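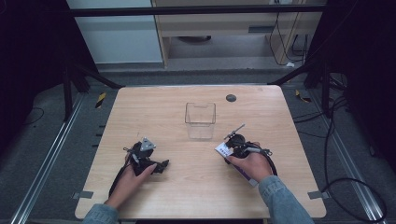
The Flevance hand-held gripper kit is offered to training centers and small manufacturers as a way to record manual tasks for later use by a robot. The supplier, Arai, leases it in pairs, one gripper for each hand, with a table frame and a recording service billed by the month. The Brirnham training center has had the kit under review since August, and this essay sets out why we believe the lease deserves support on narrower terms than those proposed. The supplier's literature speaks of freedom of movement. Each gripper nevertheless trails a black cable, and a person working with both hands over a clear plastic container on a small tabletop must keep two cables in mind as well as the task. For short exercises this is a modest burden. For a full shift it is a serious one.

Our operators completed 187 recorded sessions during the review. Most learned to open and close the jaws with confidence within the first morning. Misaki Maruyama, who supervised the sessions, noted that wrist fatigue was reported more often than any fault in the equipment, and she limited each turn at the table to 12 minutes. We consider that limit sensible and would like to see it written into the supplier's own guidance, where the subject of rest is not mentioned.

The question of price is harder. Arai asks for a lease of 5 years, with replacement parts charged separately after the second. A center of our size cannot predict what it will need at the end of such a term, and the Dorkby branch, with fewer staff, still less. A lease of two years, with parts included, would be fair to both sides.

There remains the matter of the recordings. Under the present contract they are stored by the supplier and may be used to improve its other services. The skill they contain belongs to the people who performed the work, and their written consent should be required before any such use. We have asked for this clause to be revised and await a reply.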